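손에 쥐는 그리퍼 패드 바꿔 끼워 보신 분 계세요?

**납작손** · 2018년 12월 10일

지난 9월부터 Flondholm 패드를 쓰다가 이번에 Ververidis 걸로 바꿔 볼까 고민 중입니다. 제가 주로 집는 건 투명 플라스틱 통, 블리스터 카드, 과자 봉지 같은 잡동사니예요. 식탁에 상자 하나 놓고 넣었다 뺐다 하면서 비교하고 있는데, 치실 통처럼 매끈한 각진 물건은 패드 두 장으로 양옆을 눌러 주면 꽤 마음에 듭니다!
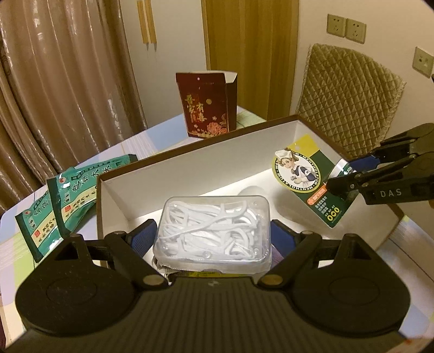
*마지막 수정: 어제 밤, 납작손 (오타 고침)*

문제는 밑에 뭐가 딸려 올 때예요. 치실 통 아래로 포장지가 구겨져 삐져나와 있으면 어디까지가 물건인지 손끝으로 감이 안 와요. 패드가 더 말랑하면 나을까요?

> **모터값아껴** 님의 답글

말랑한 거 반대요ㅋㅋ 저 Lusier 소프트 패드 써 봤는데 상자 안쪽 벽에 한 번 쓸리면 옆으로 밀려요. 1000번쯤 집으니까 모서리부터 들뜨던데요. 차라리 지금 패드 그대로 두고 핑거 각도부터 만져 보세요.

> **납작손**

1000번이나요...? 전 아직 한참 멀었네요. 근데 각도는 벌써 3단계로 바꿔 봤어요. 안쪽으로 너무 모으면 작은 병 잡을 때 끝만 닿아서 불안하더라고요.

> **귤껍질로봇**

저는 모터값아껴 님이랑 생각이 좀 달라요. 각진 통만 보면 단단한 게 맞는데 둥근 병은 얘기가 다르죠. 멘소래담 립밤 병처럼 작은 걸로도 해 보셨어요? 그리고 카메라가 손목 쪽에 있으면 물건 뒤에 있는 카드 글씨가 손가락에 가려지는 것도 비교 항목에 넣으셔야 해요. 저는 그것 때문에 Genell 브래킷으로 2번이나 갈아탔어요 (돈 아까워 죽는 줄).

> **납작손**

딱 그 병으로 했어요! 세워서 양옆을 누르는 방식이고, 뒤에 카드가 비스듬히 있는 상태예요. 말씀대로 카드 아래쪽 글자는 그리퍼에 가려요. 위쪽 동그란 로고는 잘 보여서 전 이 정도면 그냥 쓸 것 같긴 한데...
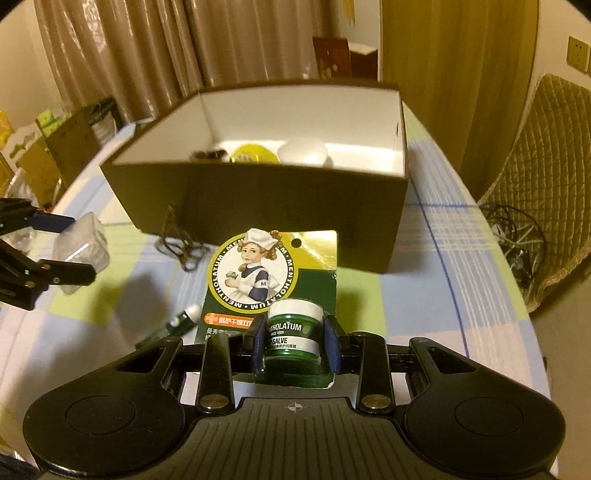 ## 답글 2페이지

> **모터값아껴**

로고만 보이면 뭐 해요, 라벨 읽어야 되는 작업이면 못 쓰죠. 카메라를 올리세요. 패드는 그다음 문제.

> **귤껍질로봇**

올리면 이번엔 손가락 끝이 멀어져요. 전 반대 한 표. Ververidis 패드 사시면 두께 좀 재서 올려 주세요, 제 핑거에 맞나 궁금해서요.

> **납작손**

네 주문하면 두께부터 잴게요. 카메라는 일단 이 높이로 더 써 보고요!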